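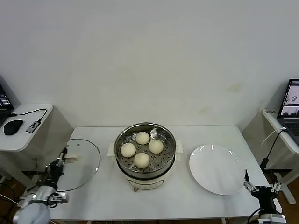

Ornevstead Robotics — Two-Arm Manipulation Team

Frequently asked questions: the Tanguy steamer task

What is the task?
The robot has to take the lid off an electric steamer and move the buns from the basket to a plate. The left arm handles the lid. The right arm handles the buns.

Why buns?
They are soft, smooth and easy to dent. A policy that squeezes too hard leaves a mark we can see afterward, so grip force gets checked without extra sensors. The glass lid is a separate problem. Depth cameras do poorly on it, and our method uses color images only.

How was the policy trained?
By imitation. Bayu Pelupessy and Dewanti Goh recorded 297 demonstrations by teleoperation, using the same two arms. We then trained one policy for both arms. It predicts short chunks of motion and replans before each chunk runs out.

What is different about Tanguy?
Most of our earlier policies treated the arms as one long list of joint values. Tanguy gives each arm its own action head and lets the two share a small memory of what the other is doing. The right arm learns to wait until the lid is clear — there is no hand-written rule for that.

How well does it work?
We ran 147 trials and counted a trial as failed if any bun was dropped or the lid touched the basket after removal. Tanguy failed 18 of them. Most failures came while picking up the last bun, when the gripper came in too low and caught the basket.

Does the left arm hold the lid the whole time?
Yes, by the knob. Setting it down is a later version of the task and is not in these results.

Can I use a different steamer?
You can, but expect to record new demonstrations. We tried a taller pot with no retraining and the right arm stopped short of it.

Is the data available?
Yes. The Haserach archive has 1,654 short clips cut from the demonstrations, with joint positions for both arms. Trial recordings will be added in December.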